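19 juin 2019, cuisine d'essai

Repris ce matin la sauce au fromage pour Korkham, lot 479, avec le piment doux que Yoon-hee Ra m'a gentiment mis de côté (merci encore !). J'ai baissé le lait de 100 g par rapport à la version de mars, et la sauce nappe enfin la cuillère comme je l'aime.

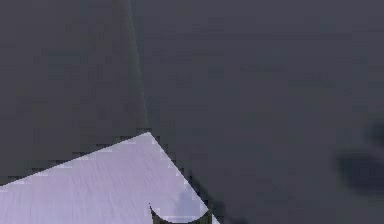 Côté goût, encore un peu trop de sel à mon avis, mais Gisel la trouve très bien comme ça, alors on regoûtera tous ensemble avec les beignets de tomate verte. Penser à racheter du cheddar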